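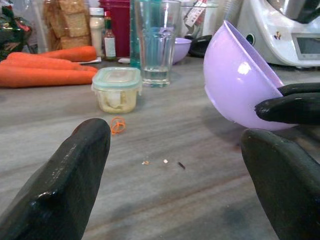
May 20, 2023 — Kahsay kitchen, counter clearing

Today's task was clearing the counter after food preparation. I write the order down so the next person can do the same.

1. Closed containers first. The small one with the pale green lid goes to the fridge, second shelf. Please check that the lid is closed at all corners, last time it leaked on the Pusano samples.
2. Glass next. Any water left goes in the sink. Do not carry it together with the bottle.
3. Purple bowls, then the steel one. The purple ones fit inside each other and I want them stored so.
4. Slicer box. Still no good place for it, the handle is too long for the drawer.
5. Crumbs and scraps last, with a dry cloth and after that a damp one. On this gray pattern the small dark crumbs are hard to find, so look from low, against the light.

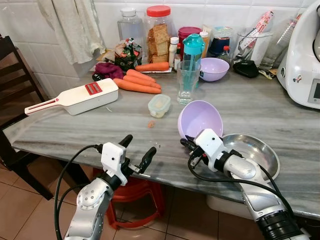
Purple bowls, steel bowl, glass, bottle and slicer box on the counter, scraps still to wipe.

Shelf space: the rack from Drisdale is 282 mm deep. The steel bowl goes in only if it stands on its side — I would prefer a flat place for it.

To do: order 4 more cloths, ask for a longer drawer, write labels for the second shelf.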